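Visits Reports Workshops Archive Contact
Visits > Labs > Hirkberg
Last updated 2021-05-17

I went to the open day at Hirkberg hoping to be talked out of my doubts about household robots. I came home with most of them.

Hjalti Østergaard runs the tidying project, which goes by the name of Galtik. He told us the arm had done 594 pickups since February, and 153 of those had needed a person to step in. He was straight about it, and I liked him for that. But picking up a ball from a marked table is a long way from clearing a kid's bedroom.

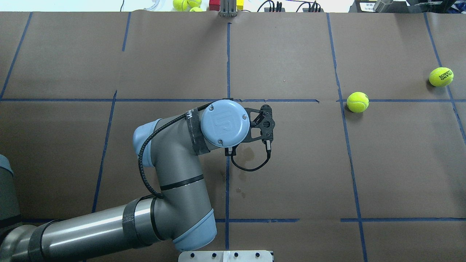

I asked about socks. Socks are hard, he said - they fold over, and the gripper can't tell one from two. Dishes are next year, maybe. The brochure from Riis, who pay for part of the work, already talks about kitchens.

The shop-floor talk after lunch was better. Stocking a shelf with boxes all the same size sounds doable to me. I'd still want to see it run a full shift before I believed it, and the talk was only 14 minutes long.

Parking is behind the main building.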